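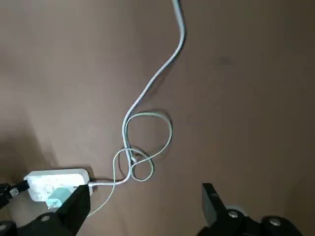 Hyun-seo Kwak wrote to me that three weeks in a campervan sounds lovely, but how do you decide each day how far to drive, and what do you do when you arrive and the campsite is full? I promised her a proper answer, and it became long, so I put it on this page.

How to plan a driving day

Start with the place where you want to sleep, and count backwards. We like to arrive before five, while the reception is still open and there is light enough to see if the ground is flat. From Drendness to the lake at Tokik the map says four hours. With our old van I write down five and a half, and then I add the lunch.

Do not plan two long days one after the other. On our first trip we drove 600 kilometres in 2 days and on the third morning we did not want to speak to each other. Now we have a simple rule: after a long day comes a short one, or a day with no driving at all.

Choose 3 places to sleep for every night

The first is the one you really want. The second should be no more than 23 kilometres from it, because in the evening this is the most you will want to drive on small roads. The third is only for emergency, and it can be ugly. Ours was once a car park behind a garden centre in Min, where the owner let us stay for the price of two coffees. Always ask first – in many places it is not allowed to sleep in the van without permission.

Write the phone numbers on paper. In the valley after Min there is no signal for a long time.

When the campsite is full

Go inside and ask anyway. The website often closes the booking earlier than the campsite does, and they may have a small corner for one night. Be polite and say that you leave early. If the answer is no, ask them to telephone the next site for you. They usually know each other.

If you travel in May, you will not need much of this, except on long weekends. In May you have the opposite problem: some sites are not open yet, so call the day before.

Before you leave in the morning

Close the roof window. Turn off the gas. Empty the grey water where it is permitted. Walk once all the way round the van, also if it rains. We left a very good folding step in Tokik, and when I called in the evening it was already gone.

Next I will write about ferries with a van, and how early you must be at the port.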